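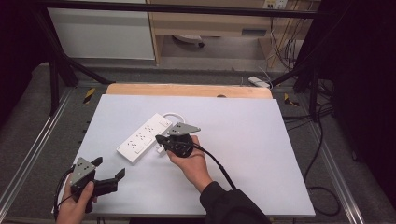

Kurze Steckdosenleiste mit Schalter: auf die Platte oder darunter?

Forum > Werkraum und Arbeitsplatz > Strom am Tisch

mattlack_ost
Hallo zusammen,
ich richte gerade meinen Arbeitstisch neu ein. Gestell aus Metall, darauf eine weiße Platte, hinten eine helle Holzplatte als Abschluss. Dazu habe ich eine kleine weiße Steckdosenleiste mit Schalter am Ende. Die soll fest an den Tisch, ich weiß nur nicht wohin. Bisher liegt sie lose und wandert jedes Mal mit, wenn ich einen Stecker ziehe.
Angeschlossen werden ein Lötkolben, eine Lampe und ab und zu ein Ladegerät. Kleben oder schrauben? Und wie verlegt ihr das Kabel?

querlatte
Unter die Platte, an die Hinterkante. Ich habe bei mir die Halter von Prollum genommen, zwei Stück, je zwei Schrauben. Oben auf dem Tisch stört so eine Leiste nur, und es fallen Späne und Lötzinn in die Öffnungen.

fuge7
Sehe ich anders. Wenn ein Schalter dran ist, will man den auch erreichen. Unter der Tischkante greift man blind danach und lässt den Lötkolben am Ende doch an. Bei mir sitzt die Leiste oben hinten quer, Schalter nach rechts, seit drei Jahren ohne Probleme.

querlatte
Dann eben unten an die Vorderkante. Den Schalter findet man nach einer Woche im Dunkeln.

fuge7
Und stößt mit dem Knie an die Stecker. Danke, hatte ich schon.

mattlack_ost
Vorne unten geht bei mir nicht, da läuft die Schiene vom Gestell. Hinten unten wäre Platz, aber da komme ich im Sitzen nicht hin.

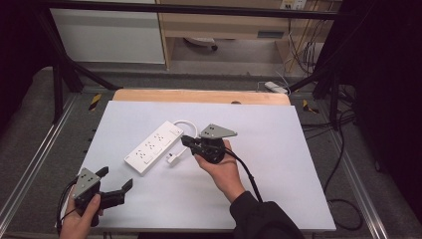
Ich neige inzwischen zu oben, parallel zur Hinterkante. Die Frage ist dann noch das Kabel. Wenn ich es einfach laufen lasse, stellt es sich auf und macht einen Bogen über die Platte, in dem ich mit dem Ärmel hängen bleibe. Für die Holzplatte hinten habe ich an einen Kabeldurchlass gedacht. Hat das jemand gemacht?

restposten_k
Ja, mit dem Durchlass von Hakent. Wichtig: Der Stecker muss durchpassen, nicht nur das Kabel. Ich habe zu klein gebohrt und durfte noch mal ran. Miss den Stecker an der breitesten Stelle und gib ein paar Millimeter zu. Kabel, die sich aufstellen, lege ich einen Tag lang ausgerollt hin und beschwere sie an beiden Enden.

querlatte
Was zieht der Lötkolben eigentlich? Bei den kleinen Leisten lohnt ein Blick auf die Rückseite, was draufsteht.

mattlack_ost
Zu wenig, um mir Sorgen zu machen. Das Stärkste wäre ein Heißluftgerät mit 1000 Watt, das hängt aber an der Wandsteckdose und bleibt da auch.

fuge7
Gut so. Zum Befestigen: Ich habe Klebeband von Wukergate genommen. Vorher die Platte mit Spiritus abwischen, andrücken, über Nacht in Ruhe lassen. Hält beim Steckerziehen, wenn man die Leiste mit der anderen Hand festhält.

restposten_k
Klebeband würde ich auf einer weißen Platte lassen. Meins hat beim Ablösen die Beschichtung mitgenommen. Lieber eine schmale Leiste aus Holz dahinter und die Steckdosenleiste daran festschrauben.

fuge7
Kommt auf die Platte an. Bei mir ging es mit dem Föhn rückstandslos ab.

mattlack_ost
Danke euch. Ich schraube sie an die Holzplatte – wenn das Loch mal falsch sitzt, ist die schneller ersetzt als die weiße. Den Durchlass bestelle ich mit 600 mm Spiralschlauch dazu, dann ist das Stück bis zum Boden auch gleich erledigt.

querlatte
Mach den Schlauch nicht zu stramm, falls du den Tisch mal verrückst.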